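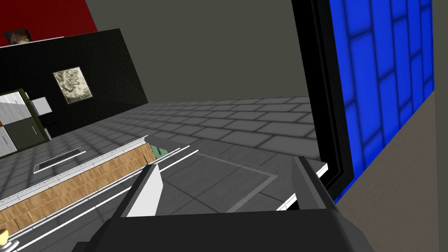

A reader of our last update wrote back to ask why a star tracker needs more work at all when you can buy a perfectly good one, and whether the grant wouldn't be better spent on flight hardware. Fair question, and one we've been chewing on for weeks. You can buy a good one, yes, if you have the money and the room. The small satellites Endgate is meant for usually have neither, so they fly with a sun sensor and a magnetometer and live with pointing that is fine for a radio and poor for a camera. That gap is what Astano is paying us to close, and after this period I'm more convinced than ever that it can be closed.

**Endgate star tracker: progress report to Astano**
Mar 15, 2021

## Where we are

The big news is that the tracker works outdoors! Through February we carried the second prototype up to the Buker site whenever the forecast gave us a chance, and on the last good night it held a lock on the sky for the whole session, including a stretch with thin cloud drifting through that we fully expected to knock it out. It dropped a few stars, kept the rest, and carried on.

For anyone picking this up without the proposal at hand: the tracker takes a short exposure, finds the bright points, measures the angles between them and looks those angles up in a catalog. Once it knows which stars it is seeing, it knows which way it is facing. The hard part is the very first lookup, the "lost in space" case, when the spacecraft has no idea where it is pointing and the whole catalog is in play.

Our catalog is now down to 500 stars. We started the project with a far larger one, and I was nervous about cutting so deep, but a smaller catalog means fewer false matches and a table that fits in the processor's own memory with space left over. The choice of which stars to keep took longer than the code did. Brightness alone gives you a crowd along the Milky Way and bare patches near the galactic poles, so we thin the crowded regions and let fainter stars in where the sky is sparse. There is one awkward patch in the southern sky that we're still not happy with. It passes the test, but with less margin than its neighbors.

## What got done

- Lost-in-space matching now runs on the flight processor itself. Until this period it had only run on a desktop computer.
- The centroid code has been rewritten. It uses a local background for each star now, which made a real difference on the cloudy night.
- Dark frames have been collected over the full temperature range of the chamber, and the hot-pixel map is built from them.
- The baffle has been redesigned. The old one let in a glint from the edge of its own front vane (we spent a very long evening blaming the lens for that).
- The Chukwu lens passed vibration. Focus before and after the run agreed within our ability to measure it.

The interface document is also finished and out for comment, which sounds dull, but it lets a satellite builder plan a mounting bracket and a cable before we hand over any hardware. The comments so far are mostly about the connector. People have strong feelings about connectors.

## Long run

We left the tracker on the bench for 24 hours with the sky simulator feeding it a slow roll, to look for memory leaks and clock drift. No leak. The clock did drift, more than the data sheet for the crystal led us to expect, and the drift followed the room temperature as the heating came on and off. A slow clock doesn't hurt the star match, but it does hurt the time tag on the answer, and a spacecraft that is turning needs that time tag to be right. We'll correct it with the temperature sensor already on the board. The sensor was put there for the hot-pixel map, so the fix costs us no parts, only some calibration time.

## Problems and delays

Two things are behind schedule.

The radiation test has moved. The facility lost some beam time and everybody in the queue slid back. We have a new slot and the boards are ready and packed. If it moves again we would like to talk with you about using a different facility, which would need a small change to the travel line.

The stray light test is the other. With the new baffle we have to repeat measurements we had already finished on the old one, and the dark room is shared. I'd still make the same call. The old baffle would have passed the requirement as written and then caused somebody trouble with the Moon near the field of view.

Spending is in line with the plan apart from travel, where we have used less than we expected. We're not asking to move anything yet.

## Next period

First is the clock correction, then a repeat of the long run with the chamber cycling on purpose this time. After that come stray light, and radiation when the slot arrives. We also want more nights at Buker, ideally with the Moon up, since every session so far has been on dark nights and real spacecraft don't get to choose.

We have started drafting the user guide as well. A rough copy will go along with the raw frames from the outdoor sessions, as you asked. The frames are large, so please let us know whether you'd like them on a drive or through the file server.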